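Thursday

Woke before six with the window banging and got up to shut it, then couldn't get back to sleep. Made tea and read the council letter again. The allotment rent goes up in May and they want the form back with a copy of a utility bill, which they have never asked for before. Put it on the hall table so I wouldn't forget it and then forgot it.

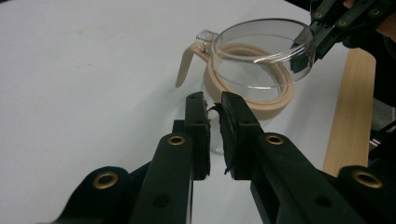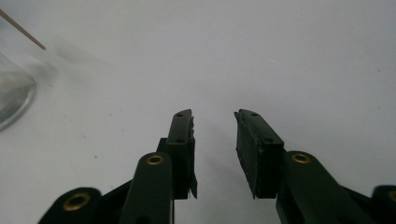

Black gripper fingers in both, wide apart in the second.

Bus to the plot at half eight. It was late, and then it went the long way round by the hospital because Contreras have the road up again outside their yard. The driver said it would be like that until the end of the month. A woman in front of me had a tray of leeks on her lap and we talked about rust. She cuts hers right back when it shows. I have never had the nerve.

The ground was better than I expected. The top end by the hedge is still heavy and I left it alone. Dug over the bean bed and took out a bucket of couch grass, mostly from the side next to the empty plot. It will keep coming from there until somebody takes it on. The secretary says there is a waiting list but I have seen no sign of anyone on it.

Rowena Yap came up at ten with the seed potatoes we are sharing. She had chitted them on her bathroom windowsill and they were further on than mine ever get. We put in two rows of earlies, hers on the left. She measures the gaps with a stick. I don't, and I could see it annoyed her, so I used the stick for the second row. She has given up on the Meltia peas after last year and has gone back to an old tall sort her uncle grew. I said I would try a few if she had any over. She thinks they need netting from the start, so I shall have to find the netting. It is either in the shed under the water butt lid or I lent it to somebody.

The shed door has dropped again. The bottom hinge is pulling out and the wood behind it has gone soft. I moved the screws up an inch into better wood and it shuts now, though it scrapes. There was a mouse nest in the box of fleece, old and empty, and the fleece was full of holes. Threw it out. Also threw out the Perkard sprayer, which has leaked down my sleeve for three summers.

Had lunch on the bench. Cheese and pickle, and an apple that had gone woolly. Rowena had soup in a flask and gave me the last of it. It was lentil, very peppery.

Tassanee Ratanaporn was at her plot in the afternoon, putting up canes. She has Thai basil and long beans started indoors and asked if I would have some of the beans when they are ready to go out. They did well for her under glass last year and badly outside. I said I could give them the sunny end by the compost. She told me to water the heap, it was far too dry, and she was right. I put two cans on it and turned what I could reach. Lots of worms low down, hardly any at the top.

Sowed carrots after that, one short row, and covered it. Broad beans from the autumn are knee high and some of them have been flattened by the wind. Tied them in with string. Blackfly not here yet. The rhubarb is ready to pull and I brought home enough for a crumble and gave Tassanee the rest.

Walked back instead of waiting for the bus. It takes longer than I remember, or I am slower. Stopped at the hardware shop for hinges, but they only had the fancy black sort and those were too small. Bought slug pellets, the wool kind, and a ball of green twine. Didn't need the twine.

Bath, then crumble. Too much sugar in the top and not enough in the rhubarb. Ate it with cold custard. My sister rang at seven about Mum's chairs. She wants to have them re-covered before she decides who has them, and I think we should decide first. We left it there. She will ring again at the weekend.

Back is stiff on the left side. Must do the form tomorrow, and look for the netting. The electric bill is in the kitchen drawer, I think, unless it was the one I put in the recycling.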